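Tukitley Folding Reed Organ

Tukitley Folding Reed Organ, walnut or cherry
$1798
Built to order in the Fotcombe shop
Updated January 6, 2018

Hi, and welcome to the organ page! If you came over from the melodica page, this is the big sister. It's a foot-pumped reed organ that folds up into its own case, goes in the back seat of a small car, and makes a sound that people in the next room always come in to ask about.

I started making these when my own folding organ finally gave up. It was an old field organ, the kind that chaplains and traveling music teachers used to carry, and I had played it at weddings and in kitchens and once in a barn during a hailstorm. The bellows cloth had gone stiff as toast and half the reeds had been filed by somebody who should have been kept away from files. I fixed it, it broke, I fixed it again, and somewhere in there I noticed I was drawing a new one on the back of the parts order. The Tukitley is the grandchild of that drawing. I've now built 100 of them and I still play each one for a whole evening before it goes in the box, which my family puts up with.

What you get

The organ itself, the case (it IS the case, really, the top half comes off and the bottom half turns into the legs), two pedals on webbing straps, a knee lever for volume, a spare length of webbing, a little reed hook, and a printed booklet I wrote myself. There's a music rest too. It's tucked under the lid and held with a leather tab, and every month somebody emails me to say it's missing. Look under the lid!

The keyboard is four octaves, C to C, full-size keys. I know, I know, some folding organs go narrower to save room. I tried that on the second prototype and my hands never forgave me. If you already play piano you'll be at home on this in ten minutes, apart from the feet, and the feet come along by the end of the week.

The reeds

Brass reeds from Hinex, one full set at eight-foot pitch and a second set tuned just a hair sharp so that the two together give you that slow shimmer. You pull the right-hand knob for the second set. The left-hand knob is a mute, a felt-lined flap that drops over the reed pan and takes the edge off for apartment playing or for sitting under a quiet singer.

I get asked why I don't make my own reeds. I did, for a while! They were fine. The Hinex ones are better, they speak faster down in the bottom octave, and I'd rather spend my days on the parts I'm good at. I do tune every one of them here after it's in the pan, because a reed on the bench and a reed in the organ are two different animals.

Standard tuning is A440. I can do A442 if you play with an accordion that lives up there, or A415 if you're one of my baroque people. No extra charge for either, but tell me when you order. Retuning a finished organ is a long afternoon and I do charge for that.

The bellows

This is the part I'm proudest of. Older folding organs have a flat little reservoir that runs out of air the second you play a full chord in both hands, so you end up treading like you're late for a train. I made the reservoir deeper and let it hang a bit lower between the legs, and it gives you enough wind to hold a big closing chord and let it die away on its own. You can still make it breathe with your feet if you want those swells. Pump soft, play soft. Lean in and it'll fill a small church.

The cloth is a rubberized cotton, glued with hot hide glue so that whoever works on it in fifty years can get it apart again. Please don't let anyone near it with contact cement.

Wood and finish

Walnut or cherry, your pick, oiled and waxed. Cherry starts out pale pinkish and goes a lovely deep color if you leave it somewhere bright with the lid off for a summer. Walnut goes a bit lighter over time. I don't do black anymore. The key tops are maple for the naturals and stained pear for the sharps, and they've got a dry, slightly grippy feel that I love and that one customer told me was like playing popsicle sticks. So, you know, tastes differ.

The fabric behind the grille comes in oatmeal, dark green or a rusty red. If you'd like to send me your own fabric, go ahead, only make it something you can blow through easily.

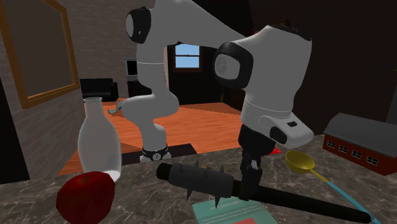
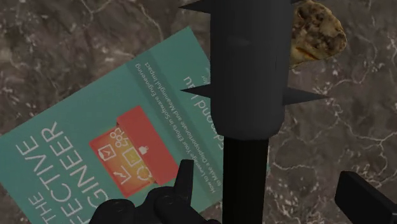 Dumisani Coetzee wrote in December that the second set of reeds sounded wonderful on hymns and slow airs but a little busy on quick dance tunes, and that the organ had settled down nicely after the first month, when two notes in the top octave had been slow to start. He asked whether I'd ever thought of a half-pull position for the knob, so that the second set would come in softer.

I have now, Dumisani! I tried it on the bench over the holidays and it works, up to a point. With the flap half open the second set drops in volume, but it also goes a touch flat, and the shimmer slows down. I like it a lot. It's the sort of thing you'd use under a fiddle. So from this year on there's a small notch in the knob shaft, and you can feel it click when you get there. If you have an older organ and want the notch, send me just the knob and shaft (it unscrews from the front) and I'll cut it and mail it back for the cost of postage.

The slow top notes are normal, by the way. Small reeds are fussy about a new home. Play them every day for a couple of weeks, and if one still lags, the booklet shows how to slide it out with the hook and brush it clean. Use a soft dry brush. Don't bend anything.

Setting it up

Stand the case on its feet, undo the catches, lift off the lid. Swing the legs out until they lock, first the left pair and then the right. Hook the pedals on. The straps go over the rollers, never under, and if the organ feels dead when you first pump it, check that before you write to me. Pull out the knee lever, put up the music rest, and off you go. I can do it in the time it takes a fiddler to tune. Folding it down is the same thing backwards, except that you have to close both knobs first or the lid won't seat, and please don't lean on it when it doesn't!

Sota Arai made me a very nice short film of the whole business, set-up and fold-down, and I send the link with each organ. There's some playing at the end too, a waltz of Sota's that I can't get out of my head.

Looking after it

Wood and reeds like what you like. Keep it away from radiators and damp basements, don't leave it in a hot car, and play it often. An organ that gets played stays in tune much longer than one that sits. If you're in a very dry place, put a small humidifier in the room through the winter, the same as you'd do for a guitar.

Moths are the enemy. There's felt all through the action, and moths think I built it for them. A cedar block inside the lid does the job.

Carrying it

It's got a leather handle on the end and you can carry it one-handed from the car to the door. For anything longer than that I'd get the padded bag from Ntuli. They sew it to my measurements, it's got backpack straps and a pocket for the pedals, and it comes in gray or navy. I sell it at the price they charge me. One of my organs rode 3000 miles in an Ntuli bag on a summer of festivals and came back for a check-up needing nothing but a new felt washer.

I wouldn't check it on a plane in the bag alone. Ask me about crates.

Ordering

I take a deposit of $800 to put you on the list, and the rest is due when the organ is finished and you've heard it. I'll record it for you, both sets, every note from the bottom up plus a tune of your choosing if it's one I can manage. If you don't like what you hear at that point, I'll give you the deposit back and somebody else on the list will be happy.

The wait right now is five months. It gets longer in spring, when everyone remembers they have summer gigs. I build them in small batches, and if you want to change the wood or the grille cloth after you've ordered, write to me soon, since once the boards are cut that's what you're getting.

Shipping in the US is by ground, double boxed, insured. Please keep the boxes for a while. For other countries I'll need your full address to get a quote, and the duties at your end are yours to sort out.

You're also very welcome to come to Fotcombe and try one. There's usually one set up by the window, and a piano next to it in case you want to hear them together. Write first so I can clear off the chair. Bring your music, bring a singer, bring a fiddle player if you've got one. I'll put the kettle on.

Options

Second-set notch: included on all new organs
A415 or A442 tuning: no charge, ask when ordering
Padded bag by Ntuli: gray or navy, ask for the current price
Travel crate: made to order
Spare pedal straps: sold in pairs
Matching folding stool: sold out, more in the spring I hope

See also: melodicas, used and restored organs, reed tuning and repairs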